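Manual for the Utus hand-held gripper, section 4: checking the jaws and the view before a session

Revised 15/01/2022, Gisela Janssen. Replaces the loose sheet kept in the Berncombe cabinet.

Do this check every time the finger pads have been off the tool, and at the start of each session. You need the gripper, a white work surface, one small plastic brick and the 3 mm hex key from the lid of the case.

### 4.1 Pads and jaws

1. Switch the tool off and open the jaws all the way.
2. Look at the screw holes on both pads. Each pad should sit flat against its mount with no gap.
3. Wipe the pad faces with a dry cloth. Do not use alcohol. It lifts the coating.
4. Close the jaws slowly by hand. The two pads should meet along their full length. If one tip touches first, loosen that pad, square it up and tighten it again.

**Caution:** Keep fingers clear of the teal couplings when the jaws move.

### 4.2 View with a brick

5. Switch on and start the live view.
6. Place the brick on the white surface, studs up, and hold the tool over it with the jaws open.
7. Move the tool until the brick is between the jaws from left to right and above both tips in the view.
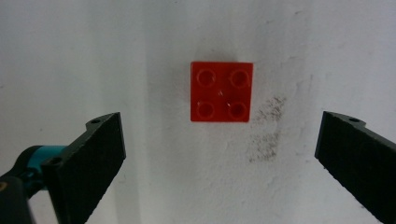 *Fig. 4-1. Jaws open, red 2-by-2 brick ahead of the tips. Neither pad touches it.*

8. Check that you can make out all four studs. If they blur together, clean the lens and look again.
9. Check that both pad tips are in view. If only one is, the camera bracket has turned. Go to section 3.

**Note:** Smudges on the work surface do not affect this step. Replace the surface when a mark could be mistaken for a part.

### 4.3 View without a brick

10. Take the brick away and keep the jaws open.
11. Aim at a part of the surface that has small colored marks on it. Pen marks will do.
12. Hold still and look for the marks above the jaw tips. Small blue strokes and an orange-red smear should be easy to tell apart by color. A soft gray shadow between the pads is acceptable.

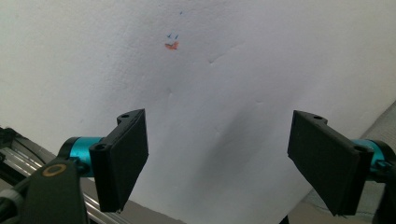 13. Save one still from each view and enter your name in the log. Ayane Chiba keeps the log for the Hagedorn tools as well, so write the tool number next to your name.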